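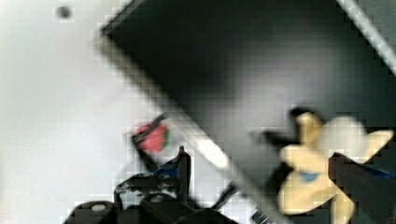
Zinhle Joubert wrote under my previous review that she never judges a play food set by the big pieces, because the pineapple is always good, and that I should look at the strawberry first. I took this advice with me when I bought the Drullow fruit set in May, and I think she is right. So I begin with the strawberry.

It is small and red, with a green top, and my daughter chose it from the box before everything else. The shape is simple. A child understands from the other side of the room what it is supposed to be. I have seen play strawberries where the maker tried to put in every little seed, and the result looked to me like a skin illness. Drullow did not try this. The green part is also simple and it does not turn or come loose when I pull it, and I pulled it quite hard, with my nails and with a kitchen towel around my fingers for a better grip.

I paid 86 for the set in the toy shop in Urkville. For play fruit this is a lot of money. My husband thought that I had bought a kitchen together with it. The cheaper set from Tapley is sold in the same shop, on the lower shelf, and we had this one before, so I can compare.

What I liked

The sizes are sensible. In the Tapley set the lemon was bigger than the apple, and my daughter, who helps me with the real shopping, complained about it for weeks. In the Drullow set the strawberry is the little one and the melon is the big one, and the others are somewhere between. They are not exactly like real fruit, the banana is rather short, but the order is correct. I did not know that this matters to a child of four years. In our home it matters very much.

The colors are calm. The red of the strawberry is a strong red, but it is not the shiny orange-red that many toys have. When the fruit lies on something white you find it immediately, and when it lies on our carpet, which is a brown one with a pattern, you also find it, only a little later. I mention the carpet because with the Tapley set I lost the kiwi there for half a winter.

Cleaning is easy. The leaflet says to wipe with a damp cloth and not to put the pieces in water. I followed this for the first weeks. After that came a day with real yogurt, and I washed them in the sink with dish soap and dried them on a rack near the window. The colors stayed as they were and nothing became sticky. I do not recommend it, since the leaflet forbids it, I only report it.

There is no smell. When I opened the box I put my nose inside, which I do with all toys, and it smelled of cardboard.

What I liked less

The box is a disappointment. It is thin, and the lid must be pushed into a slot that was torn by the third day. At this price I expected something where the fruit can live. Now it lives in a bread basket, and for the bread we use a plate. Barry Mellor, who sold it to me, told me that a basket from the same maker costs extra and must be ordered, and that the waiting time is two weeks. I did not order it. I would be happier if the set were sold with the basket and the price were honest from the beginning.

The pieces roll. I know that fruit is round and I cannot blame a toy company for this. But some other makers give the bottom a small flat place, and then an orange stays where the child put it. Our table is smooth and the Drullow orange goes directly to the floor. The strawberry is better, it rolls in a small circle and comes to rest on its side. If your child likes to play shop and to arrange the fruit in a straight row, give her a tray or a cloth to put under it, otherwise you will hear a lot of crying on the first afternoon.

Then there is the question of replacement. I wrote to the company to ask if I can buy one single strawberry, in case we lose ours. The answer came on a Monday and was very polite, but it was no. They sell only complete sets. For me this is the weakest point of the whole product. The small pieces travel. Ours has been in my coat pocket, in the bathroom, and one night in a boot. It always came back, but I am sure that one day it will stay in the park, and for 86 I would like to have another solution than to buy a second melon.

About safety

The package says from 2 years. I would say that this depends on the child. The strawberry is the piece I would think about. I held it beside the opening of my daughter's mouth, and it does not go in, but I have a nephew who is younger and puts everything between his teeth, and when he visits us in Stallow I take it away and leave him the big fruit. He has bitten the pear many times. There are marks in it now, and no color came off that I could see.

How it is used

Mostly it is soup. Everything is soup, also the banana. The strawberry is kept for the end and served alone on the plate, and the guest must say that it is very sweet. Sometimes the fruit is sick and gets a blanket. My daughter also tried to cut the apple with a play knife from the old set and was angry that it did not open. This set has no pieces with a fastener in the middle, so please do not buy it for cutting. The Tapley fruit can be cut, and for some families this alone will decide the matter. It is also the reason why we kept half of the old set.

For whom it is good

If your child plays with fruit every day, I think that the money is spent well, because the quality is visible in every piece and after these months our set looks almost new, with exception of the pear. If you only need something to fill a play kitchen, take the Tapley, it has fewer good shapes but it costs much less and the pieces can be bought separately. For grandparents who ask for an idea I would name the Drullow, and I would ask them to order the basket at the same time.

I give it four stars. One star I keep back for the box and for the strawberry that I cannot order. If somebody has found a shop that sells single pieces, please write it under this review, and also write how long the delivery took.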